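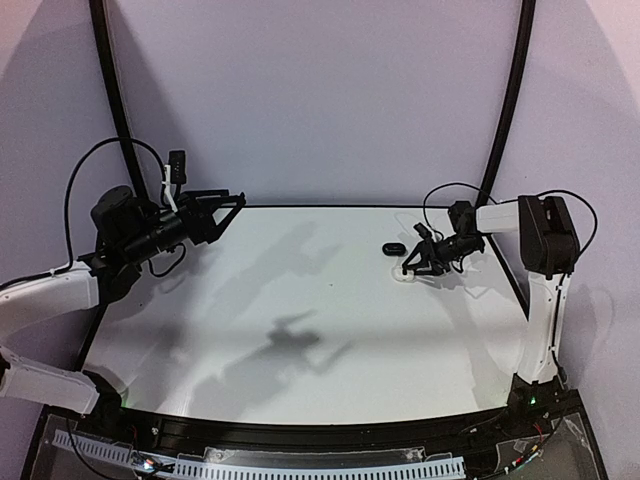 Unidad 4. Superficie, fondo y sombra en el puesto de sobremesa

Asignatura 3151 – Acondicionamiento de puestos de trabajo
Apuntes de clase. Texto: Gintarė Zariņš. Revisión de los ejercicios: Uldis Liepiņa.
Versión del 11 de agosto

4.1 Elementos del puesto

A efectos de esta unidad, un puesto de sobremesa se compone de plano de trabajo, fondo, estructura y luminarias. El plano es la superficie horizontal sobre la que se apoya o se manipula la pieza. El fondo es el paramento vertical que cierra el puesto por detrás y, en los puestos envolventes, también por los lados. La estructura comprende los perfiles que sobresalen del plano, sean rectos o curvos.

El caso de referencia es un tablero blanco cerrado por un fondo claro, de tono blanco lavanda, con dos barras negras curvas que suben desde las esquinas posteriores. Es una combinación de contraste bajo entre plano y fondo y contraste alto entre fondo y estructura. Las sombras de lo que se interpone sobre el tablero se leen sin dificultad en el plano blanco.

4.2 Reflectancia y luminancia

Para una superficie mate ideal, que refleja por igual en todas las direcciones, la luminancia se obtiene de la iluminancia y de la reflectancia:

L = E · ρ / π

donde L se expresa en cd/m², E en lux y ρ es adimensional, entre 0 y 1.

Ejemplo 1. Plano blanco mate con reflectancia del 83 % e iluminancia de 3000 lux:
L = 3000 · 0,83 / π = 793 cd/m²

Ejemplo 2. Plano gris mate con reflectancia del 44 %, misma iluminancia:
L = 3000 · 0,44 / π = 420 cd/m²

Con la misma instalación, el plano blanco casi duplica la luminancia del gris. En puestos de inspección prolongada conviene bajar la iluminancia antes de cambiar el tablero. Los valores de los ejemplos son de cálculo y no proceden de la medición de un puesto concreto.

La expresión deja de ser válida si el acabado tiene brillo. En ese caso aparece una componente especular que depende de la posición del observador, y la medida debe repetirse desde cada posición habitual de trabajo.

4.3 Relación entre plano y fondo

Cuando plano y fondo tienen reflectancias próximas, la arista entre ambos pierde definición. El efecto se acentúa si la luz llega de frente y se reduce si llega desde arriba, ya que el plano horizontal recibe entonces más flujo que el vertical.

Un fondo ligeramente teñido sobre un plano neutro conserva la lectura de la arista sin introducir un salto de luminancia apreciable. Hay que vigilar la dominante: el fondo devuelve parte de la luz al plano y lo tiñe, sobre todo en la franja posterior. La comprobación se hace con una carta neutra en el centro del tablero y otra junto al fondo. Se comparan las dos lecturas, no cada una con su valor nominal.

El tono percibido de un fondo claro depende también de la temperatura de color de las luminarias y del ajuste de blancos del equipo de registro. Un blanco lavanda en una imagen no basta para afirmar que la pintura lo sea. En los informes se anotará «tono aparente».

4.4 Sombras sobre el plano

Se distinguen dos zonas. La umbra no recibe luz directa de la fuente; la penumbra la recibe en parte. La anchura de la penumbra, para una fuente situada en la vertical del borde que proyecta la sombra, se aproxima por:

w = D · h / (H – h)

D: dimensión de la fuente
h: altura del borde sobre el plano
H: altura de la fuente sobre el plano

Ejemplo 3. Fuente de 44 mm, a 900 mm del plano, borde a 100 mm:
w = 44 · 100 / 800 = 5,5 mm

Ejemplo 4. Panel de 600 mm, mismas alturas:
w = 600 · 100 / 800 = 75 mm

La sombra del ejemplo 3 tiene un contorno reconocible y puede confundirse con el borde de una pieza oscura. La del ejemplo 4 se degrada de forma gradual.

El contraste de la sombra se define como:

C = (Lp – Ls) / Lp

siendo Lp la luminancia del plano iluminado y Ls la de la zona en sombra. Las paredes claras elevan Ls por interreflexión y, por tanto, reducen C. La sombra sigue presente, con menor peso.

4.5 Estructura y cables

Los perfiles negros sobre fondo claro producen líneas de contraste máximo en la periferia del campo visual. Si los perfiles arrancan de las esquinas posteriores, el centro del plano queda despejado de montantes. La curvatura no modifica el contraste, pero sí el recorrido de la sombra, que deja de ser paralelo a los cantos del tablero.

Los cables oscuros se tratan igual que los perfiles delgados. Un bucle elevado sobre el plano proyecta una sombra estrecha cuya umbra puede desaparecer si la fuente es extensa. En el croquis se dibujan los cables con trazo discontinuo – incluidos los que no llegan a apoyarse en el tablero.

4.6 Procedimiento de medida (práctica 2)

1. Encender las luminarias y esperar a que la lectura se estabilice.
2. Trazar en el croquis una retícula de tres por tres puntos sobre el plano.
3. Medir la iluminancia en cada punto con el sensor apoyado en horizontal. El operador se mantiene fuera del recorrido de la luz.
4. Calcular la uniformidad como cociente entre el valor mínimo y el valor medio.
5. Medir Lp y Ls en la sombra más marcada y calcular C.
6. Repetir el paso 3 sobre el fondo, con el sensor vertical, en tres puntos a media altura.
7. Anotar las condiciones de la sala: persianas, luz general y otros puestos encendidos.

Los puntos que caigan en sombra no se desplazan. Se miden donde están y se marcan con una S.

4.7 Ejercicios

a) Calcular la luminancia de un plano mate de reflectancia 0,70 con 3000 lux.
b) Con los datos del ejemplo 4, hallar la altura h para la que la penumbra mide 40 mm.
c) En un puesto se mide Lp = 600 cd/m² y Ls = 450 cd/m². Calcular C y estimar en qué sentido variaría con un fondo negro.

Soluciones: a) 668 cd/m²; b) 56 mm; c) C = 0,25, aumentaría.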